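Is a library discard worth rebinding, or am I being sold something?

Asked in Books and Paper – 5 answers, 2 shown

I bought a box of old hardcovers at a library sale in Fontana and most of them are fine, but one is a county history with a cracked hinge and a back cover that is hanging on by threads. The pages are all there. A local shop quoted me 62 dollars to rebind it. The man at the counter also said the paper was "actively dying" and that I should pay extra for a deacidifying spray called Mastex. I paid five dollars for the whole box. Is any of this real or is it undercoating for books?

Posted January 27, 2018

Answer 1

It's real, mostly. Old paper goes acidic and gets brittle, and the sprays do slow that down. 62 dollars is a normal price for a full rebind where I live. If the book means something to you, pay it. If not, put it on the shelf and don't open it much.

Answer 2 (marked helpful by 2 readers)

I'd want to know a lot more before I handed over any money. "Actively dying" is sales talk. All cheap wood pulp paper is aging, including the newspaper in your recycling bin, and it can take decades to reach the point where you care. Try this first. Pick a page near the back, take a tiny corner and fold it over, then back the other way. If it snaps off on the first or second fold, the paper is brittle and a rebind is close to pointless, spray or no spray, as the leaves will break along the new sewing. If it holds, you have a binding problem and the paper can wait.

I have never seen Mastex do anything I could measure. A deacidifier doesn't make weak paper strong again, it only slows down further damage. Ask the shop what is in it and whether they will spray a scrap and let you test it with a pH pen. The pen is cheap. If they get huffy, you have your answer.

A cracked hinge is a kitchen table job. You need PVA glue (the kind sold for bookbinding, not school glue), a knitting needle, wax paper and something heavy. Roll the needle in glue, slide it down the gap between the spine and the text block, turn it, pull it out. Wax paper inside the cover, close it up, weight on top overnight. The loose back cover is harder. For that you lift the cloth along the spine and put a strip of new cloth under it, and I'd practice on one of the other books in that box.

People will tell you to buy a finishing press. The Flirkis one is nice and I still say skip it. Two boards and some bricks did me for years. 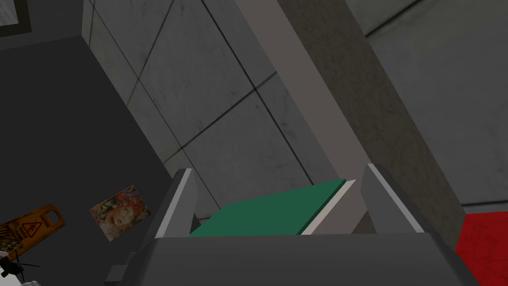
A green book

A green cover, or any dark cloth, is a good reason to be stingy with the glue – PVA dries shiny and it will show from across the room. Wipe with a barely damp rag right away and leave it alone after that.

One more thing. Look up what the book sells for before you do anything. County histories are sometimes worth real money and sometimes worth what you paid. If it's the first kind, an amateur repair (mine included) can knock the price down, and then you want a conservator and a written estimate, preferably two of them.

Comment from the asker

Did the fold test and the corner held through four folds. Going with the knitting needle. The shop called back and offered something called a Premance finish for the cover at no charge, which made me trust them less.

Comment on Answer 2

Beeswax on the needle first – or the glue sets on it and you'll be scraping it until March.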